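Hard Water, Old Pipes: A Conversation with the Superintendent of the Ustham Water Department

Published 15 October 2021

The superintendent of the Ustham Water Department came to the job from the laboratory, and it shows in the way she answers questions. Asked whether the city's water is good, she wants to know first which part of the city is meant, and in which season. The department draws from two sources, the Zedar Reservoir and a group of wells on the Haverford side of the river, and a household may receive one, the other, or a blend of the two depending on demand.

"People think of the water as one thing," she said. "They move from one side of town to the other and call us to say that something has gone wrong. Nothing has gone wrong. They are drinking well water now, and before they were drinking reservoir water. The wells come up through limestone. There is more calcium in them, and you taste it and you see it on your fixtures."

The department's customer office receives more calls about hardness than about any other subject except billing. The superintendent is careful to separate the two kinds of complaint that tend to arrive together. Hardness is a matter of dissolved minerals and is not considered a health concern. Discoloration is usually a matter of iron or manganese that has settled in the mains and been stirred up by a change in flow, and the department wants to hear about it the same day.

"If you have white scale, that is your water heater's problem and yours," she said. "If you have brown water, that is mine. Please call."

Much of the interview concerned the kitchen, where most residents form their opinion of the water supply. The department's advice on the subject has changed little in recent years. Residents who have been away for several days are asked to run the cold tap until the water is noticeably cooler before drinking from it. Water for cooking and for infant formula should be drawn cold. The screen at the end of the faucet should be unscrewed and rinsed now and then, particularly after work on the street.

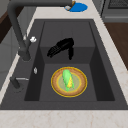 The superintendent places particular weight on the faucet screen. After any repair to a main, she explained, small particles of scale and sand travel through the system, and a good share of them are caught at the last possible point. Customers report low pressure, a technician is sent, and the cause is found to be a disk the size of a coin.

"We do not mind coming out," she said. "It is part of the service. But the customer has waited at home for half a day, and it could have been put right with a cup of vinegar and an old toothbrush."

She was less relaxed on the subject of service lines, the small pipes that connect a building to the main in the street. Ustham's oldest neighborhoods were built before the city kept complete plumbing records, and in many cases the department does not know what material a given line is made of. An inventory was begun under her predecessor and stopped for lack of money. It was started again when she took office, and at the time of the interview 1,185 lines were still listed as unknown.

"I would like that number to be zero before I leave," she said. "Unknown is the worst category to be in. If a line is lead, we can plan to replace it. If it is copper, we can cross it off. With an unknown line, all I can do is ask the owner to let us look."

Letting the department look involves a short visit to the basement or utility closet. A technician finds the point where the pipe enters the building, scratches the surface lightly, and tests it with a magnet. The visit is free. Even so, fewer owners than expected have answered the department's letters, and the superintendent accepts part of the blame.

"The first letter was written by engineers, and I was one of them," she said. "It had the word 'galvanized' in it three times before it told the reader what we wanted. The new one says at the top, 'May we look at your pipe?' We are getting more answers."

The revised letter is available in four languages and will be mailed again in November to every address that has not replied. Tenants may arrange the visit themselves, but the owner's signature is required before any line is replaced.

Asked about cost, she described the arrangement in some detail. The city pays for the portion of the line between the main and the property boundary. The owner is responsible for the remainder and may spread the payment over 10 years as a separate line on the water bill, without interest. Owners who meet the income rules may have the whole amount paid by the city. She would have preferred a program that covered everyone in full, and said so at the public hearing, but the rates would have had to rise further than the council was prepared to accept.

"I understand their position," she said. "I also think that half a replaced pipe is a poor piece of work. If we open the ground, we should finish. So we wrote the rules in such a way that we do not begin on the city's side until the owner's side has been agreed."

The conversation turned to what goes down the drain. Although sewers are the responsibility of a separate department, the two share a building on Orurska Street and, as she put it, a telephone that rings for both. Grease remains the leading cause of blockages in the residential lines. It leaves the kitchen as a liquid and cools within a short distance of the house, where it holds whatever comes after it.

"Everyone believes that hot water and dish soap will carry it away," she said. "They carry it as far as your neighbor. Let it harden and put it in the trash. Wipe the plate with a paper towel before you wash it. That is the whole of the advice, and it would save this city a great deal of digging."

She also asked that residents stop using products sold as flushable wipes, a request her colleagues in the sewer department have printed on the back of every bill for the past 3 years. Results have been mixed. The pumping station at Haverford still has to be cleared by hand several times a season, and the crew that does so has asked for the wording to be made stronger.

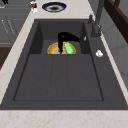

On the question of supply, the superintendent was cautious. The reservoir ended the summer lower than in the year before, though still within its normal range, and no restrictions on outdoor use were ordered. The wells have been steady. A study of a third source, farther up the valley, has been completed and will be presented to the council with the next capital budget. She declined to discuss its findings in advance.

She was willing to discuss leaks. The department loses a portion of its treated water before it reaches any customer, as every system of its age does, and the crews now survey the mains at night with listening equipment, when traffic is light and demand is low. In the first season of the survey they located 9 leaks that had never reached the surface. One, under the parking lot of a former shoe store, had been washing gravel into a storm drain for long enough to leave a hollow beneath the pavement.

"No one had called about it, and there was no reason they should have," she said. "The lot was dry. I keep a piece of that pipe in my office. Visitors take it for a sculpture, and I am not always quick to correct them."

Inside the home, the most common leak is a worn toilet flapper. The department gives out dye tablets at its front counter for anyone who wishes to check. A tablet is dropped into the tank, and if color appears in the bowl without flushing, the flapper should be changed. The part is inexpensive and can be fitted without tools in most models. Customers who can show a receipt for the repair may ask for one high bill to be adjusted, and the form for doing so is kept at the same counter.

Staffing is a continuing difficulty. Operators must be licensed by the state, the examinations are demanding, and a plant must be attended through nights and holidays. Several of the department's senior operators are near retirement. The superintendent has introduced a paid trainee position, open to applicants with a high school diploma, and the first trainees have now been assigned to the Haverford plant.

"I ask them in the interview whether they mind being alone in a loud building at four in the morning," she said. "Some of them discover in that moment that they do. I would much sooner they discover it in my office."

She began as a summer sampler, driving a city car from tap to tap with a cooler of glass bottles in the back seat. The sampling route has grown since then, but many of the stops are the same, including a bakery, a fire station, and the staff room of an elementary school. Each sample is still taken in the same way. The screen is removed, the tap is disinfected and run, and the bottle is filled without touching the lip.

Her own house is on the well side of town. She does not own a softener, and she descales her kettle with lemon juice. When asked whether she drinks bottled water while traveling, she said that she takes a full container from home and, when it is empty, refills it at the first public fountain she finds, and that she reads the annual water quality report of any city she plans to visit.

The department's own report for Ustham is mailed to all customers each spring and may be picked up at the front counter on Orurska Street during business hours. Requests for a service line visit may be made in person at the same counter, by telephone, or by returning the card enclosed with the letter.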